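The Spare Room Table, or How I Sort the Fruit Now

Our kitchen counter is about as wide as a paperback, so when the produce comes home it has nowhere to go. I have tried the draining board (everything rolls into the sink) and I have tried the kitchen floor on a towel, which my knees voted against. This fall I gave in and started using the bed.

Yes, the bed! Plenty of you wrote in after the last issue to ask how I get through the big shop in a tiny place, so I'll tell you. I strip it down to the sheet, spread a big pink plastic sheet over the top, and everything gets laid out where I can see it. I bought the plastic at Zometti, the hardware place by the bus station, meaning to use it for painting the hallway. The hallway is still beige and the plastic has never met a drop of paint.

The shop itself is usually Rajput for the fruit and Gisa for the greens. Rajput had oranges piled up by the door last time, all different sizes in one bin, and I do love a mixed bin – the little ones are for peeling and eating standing up, and the big ones are for juice.

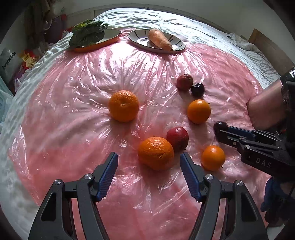
Sorting goes by how soon a thing needs eating, and I'm strict with myself about it. Cherries first. They go in a bowl at the front of the fridge and they are fair game for anybody passing. Apples can wait, so they go in the bottom drawer, well away from the leafy stuff. I used to toss it all in together and then wonder why my greens went yellow so fast, until I read that apples give off a gas that hurries everything else along. Oranges stay out for the first few days and then whatever is left goes in the fridge too.

Greens and carrots get a dish of their own at the far end, so I don't drop an orange on them. I like a shallow oval dish for this because the leaves can lie flat and I can look them over, pick out anything slimy and wrap the rest in a dry dish towel. Carrots last for ages if you take the tops off before you put them away. If a carrot has gone bendy, stand it in cold water overnight and it will usually perk up enough for soup.

One tip on the plastic: smooth it from the middle out and don't tuck it in. Mine wrinkles no matter what I do, and round fruit will find every dip in a mattress, so I put the heavy oranges down first and let them hold it in place. Afterward I wipe it with a little dish soap, hang it over the shower rail and fold it up in the morning. The whole business, from bags to fridge, takes me 70 minutes if I have the radio on and a good bit less if I don't.

I also weigh the juice oranges, mostly out of nosiness. I need nearly 700 grams to fill the Clandari jug to the line, and I'd love to hear if yours come out juicier. Next month I want to try the same setup for onions and potatoes, though I may put down newspaper as well, with all that dirt. Send me your storage tricks in the meantime, and if anyone knows what to do with 11 limes, please write soon.

Comments

marmalade_maven: Freeze the lime juice in an ice cube tray! I do 6 limes at a time and it keeps me going all winter.

TinyKitchenFan: I use the ironing board for this. Narrow, but it's the right height for my back.

porchlight: Do you rinse the cherries before they go in the bowl? Mine go soft when I do.

Recent items

Soup From the Bottom Drawer
Three Ways With a Tired Apple
The Great Jar Lid Mystery
What I Keep on the Windowsill in December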